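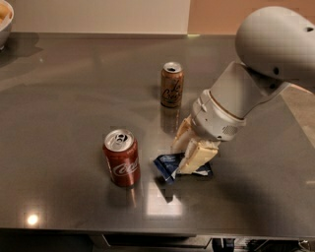
The gray tabletop, and a good shine on it.

Erkside Neighborhood Garden, minutes of the winter meeting, Feb 29, 2020

Hi all, Jaime Rebelo here, taking notes again. I type the way I talk, so bear with me!

We started with the October minutes, which passed once I fixed the spelling of Trutier Street (sorry, Trutier Street people).

Money next. We have $2,407 in the account, and that's after paying the water bill. I was so pleased I read it out twice. We agreed to put $500 toward new lumber for the raised beds along the fence and $300 toward compost. Pacheco Nursery will deliver if we order both loads together, so I'm calling them this week.

Then we got onto tomatoes and stayed there a good long while. Last summer's blight took out most of the south beds, and there was a strong push to skip tomatoes on that side for a year and grow beans and squash instead. I grumbled (I love my tomatoes) but I voted yes with everyone else. North side beds can still have them - just space them out and please, please don't water the leaves.

The seed swap is on again. We had 70 packets left over from last time, mostly lettuce and marigolds, and I've got them in a shoebox at my place. Bring whatever you have, labeled if you can. Mystery seeds were fun once, but we did end up with an awful lot of radishes.

The hose on the Cenda Lane side leaks at the tap. I said I'd look at it. If I can't fix it we'll buy a new fitting out of the tool money.

Plot renewals: forms go back to me before the first planting day. The waiting list is moving, so if you're giving up your plot, tell me soon!

Left for next time: the shed lock, a second rain barrel, and whether the path needs more wood chips.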